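Notes 7: From pose estimate to gripper command
Robot Software for Assembly and Disassembly
Last revised 3/26/23

Last time we finished hand-eye calibration, and everybody now has a transform from camera to robot base that they more or less trust. Today we get to spend it. The job is reaching into a desktop PC, which I think is one of the best teaching tasks there is: cheap, crowded, full of parts with known sizes, and quick to show you where your software is fooling itself.

Have your lab 5 code open while you read. The file names below are the ones in the Stesgate repository. If you are still on the old branch, merge before you start, since the frame names changed.

1. Frames, one more time

We use five frames: base, wrist, camera, case, and socket. The first three come from the robot and from your calibration. The case frame comes from perception, and the socket frame hangs off the case frame by a fixed offset that you measure once per case model.

Why bother with a case frame at all? Couldn't we find the socket directly? We could, and some of you did in lab 5, and it worked nicely right up to the moment the gripper got between the camera and the socket. The case is big. Its outline and corners stay in view when small things get covered, so we estimate the big thing carefully and reach the small thing by arithmetic. Then, close in, we take a second look with a tight crop and correct the last bit.

Write your transforms as T_a_b, meaning "the pose of b expressed in a." Then T_base_socket = T_base_case * T_case_socket, and the inner letters match up like dominoes. I know it looks fussy. Please do it anyway - I can find a bug in your code in a minute if the names are right.

2. Perception: coarse, then fine

Coarse stage. Segment the case from the table, fit a box to the depth points, and take the top rim as your reference plane. Ribbed aluminum is rough on depth sensors because it throws bright stripes, so mask the table by height before you fit anything. Skip this and your plane will tilt, and you'll spend a whole evening blaming the calibration.

Fine stage. Once the coarse pose is in, project the expected socket region into the image, crop it with a margin, and run the corner detector only inside the crop. A processor package is square, which is a gift and a trap. The gift is four clean edges. The trap is that a square looks the same after a quarter turn, so you need something off-center to settle the rotation. The row of memory slots is my favorite choice: long, straight, and always on a known side for a given board.

Average the fine estimate over 20 images with the arm holding still. If the spread in any axis is bigger than your grasp margin, don't move. Return a failure and let the planner decide what to do about it.

3. The workspace your planner has to handle

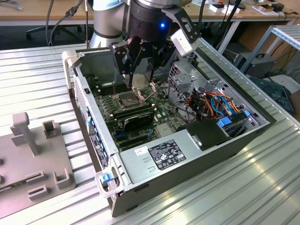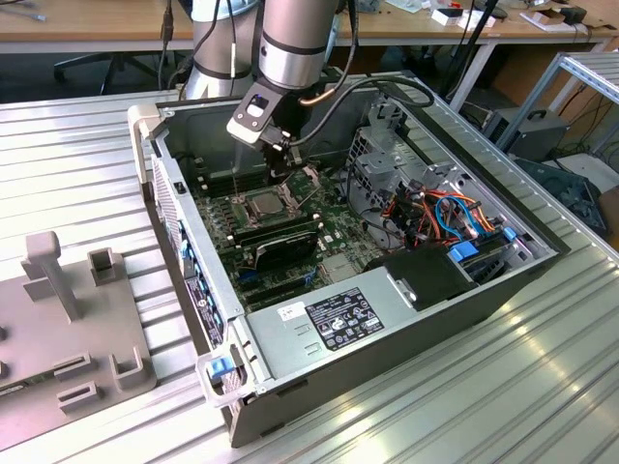
Figure 7.1 (both views). Arm over the open tower on the ribbed table, fingers pointing down into the case near the processor socket. Note the drive cage and wiring on the right side of the interior.

Think about the free space here. The board is nearly flat, so a planner that only knows about the board will happily sweep sideways at low height. The drive cage stands up from the floor of the case, and so does the power supply. Your collision model needs both of them as boxes, padded by 20 mm, plus the four walls. The wiring is harder. It bends, it doesn't sit in the same place from one machine to the next, and a mesh of it would be out of date as soon as you touched it. For now we wrap all the cables in one generous box and treat it as solid. Crude, yes, but it plans fast and it has saved a lot of connectors!

Remember as well that the thing moving through this space is the gripper and everything bolted to it. Brackets and sensor housings stick out to the side, and they turn with the wrist. If your planner checks only the fingertips, you'll get a path that looks lovely in the viewer and bumps a bracket in real life. Load the full gripper model, even though it slows down each collision check.

4. Approach, descend, retreat

Split every reach into three pieces.

Approach: a free-space move to a point directly over the target, 200 mm above the socket plane. Use the sampling planner here, and let it take whatever joint path it likes as long as the end pose is right.

Descend: a straight line down along the socket's own z axis. Use the socket's axis and leave base z out of it, because the case never sits perfectly level. No sampling planner in this part. Interpolate the line, solve inverse kinematics at each step starting from the previous solution, and reject the whole thing if any joint jumps.

Retreat: the same line backward. Plan it BEFORE you descend. It feels silly to plan the exit first, and then one day the arm gets in with a joint against its limit and you have no clean way out.

During the descent we run a guarded move. The loop reads wrist force every cycle, subtracts the gripper's weight, and stops when the remaining force passes the threshold. Start with a low threshold and raise it a little at a time. The starter code puts a short filter on the force signal. Try it with the filter off at least once and plot both - the picture is worth having in your head.

5. The state machine

Vokden, our small task runner, gives you states with three possible exits: done, retry, and abort. Keep your states small. LOOK_COARSE, LOOK_FINE, PLAN, APPROACH, DESCEND, GRASP, RETREAT is plenty for this lab. Log the reason on every exit as a plain sentence. "Fine stage spread too large in x" is something you can act on. "Error 38" is not, and yes, that was a real log line from last year's version, which I wrote.

Limit retries to two per state, and always go back through LOOK_COARSE after a contact stop. Contact may have shifted the case, and if it did, every pose you saved is stale.

6. To do before the April lab session

a. Add the drive cage and power supply boxes to your scene file. Measure them yourself; the cases in the lab are not all the same.

b. Write the descend function with the joint jump check. Test it in simulation with the case tilted a few degrees each way.

c. Plot filtered and unfiltered force for one guarded move onto the foam block. Bring the plot.

d. Optional, and really fun: replace the single cable box with something better. A height map from the depth image is a good first try. Tell me how much planning time it costs you.

Reading: the chapter on Cartesian paths in the course pack, and the README in the Vokden repository, especially the part about timeouts.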